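FOR RELEASE TUESDAY

Fluden Opens Sign-Up for Tosh, a Month of Desk Clearing in Shared Offices

Fluden is pleased to announce that sign-up is now open for Tosh, its program for people who share an office and have run out of places to put things. Tosh will run through December in 26 offices, up from 12 the first time, and every one of them has a desk that could use an afternoon of attention.

The idea is simple. Each office picks one room, sets out a few divided boxes, and spends a single session going through whatever is on the desks, under them and in the nearest cabinet. Small things go into compartments. Bigger things get a shelf, a hook or a new home. Fluden supplies the boxes, blank labels and a printed guide, and a member of the team is on call from 9 a.m. to help with questions.

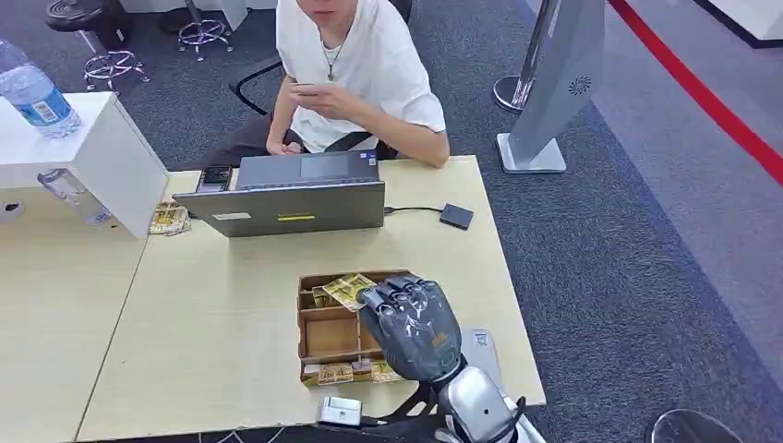
Small loose items are where every Tosh session begins. They spread out over a desk faster than anything else, and they are a pleasure to sort – you see a difference in minutes! An open cardboard box with cardboard partitions is all it takes, and yellow-and-white packets like these fit nicely, three lying flat along the front row and one standing tilted at the back. Fluden suggests leaving a compartment or two free at the start, as there is always another packet sitting somewhere beside the laptop. Laptops can stay open and in use. People are welcome to keep working while the box fills up next to them.

The boxes come from Onditz, which cuts them flat and ships them with the partitions tucked inside. They fold together without glue or tape. Onditz has set aside 2000 for this year's program, and offices may keep theirs afterward or pass them along.
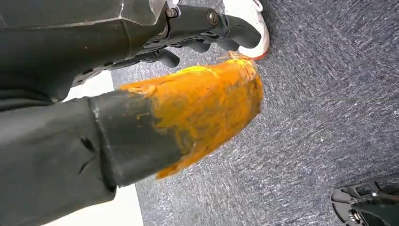
Odd, long and awkward things get their own part of the guide, written by Mandodent with help from last year's offices. These are the items that never fit in a drawer and tend to get moved from corner to corner. A dark gray cylinder with a black sleeve and a scraped, patchy orange tip is a fine case: it has plainly seen wear, and it is far too long for a divided box. The guide asks two questions about such a thing – does anyone in the room still want it, and where would they look for it first? Shoes come under the same heading, white sneakers included.

Keepsakes are treated gently. Tosh has never been about bare desks, and the guide gives a full page to fan cards, badges, stickers and the other small things people like to have near them. Offices are encouraged to give these a compartment of their own, near the front, where their owners can reach them. 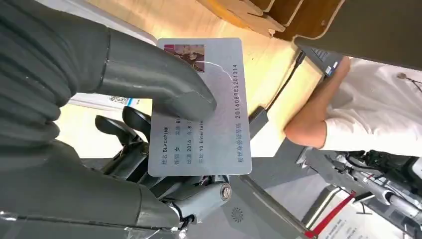

A fan ID card with BLACKPINK on the name line, held above a pale wooden tabletop.

Offices of any size can join. The printed guide runs to 51 pages, with plenty of room for notes, and is sent out with the boxes. Places are given in the order that requests arrive, and one request per office is enough.

About Fluden
Fluden runs sorting and storage programs for shared workplaces. Tosh is prepared together with Mandodent and Onditz.

Press contact: Fluden press desk, weekdays until 4 p.m.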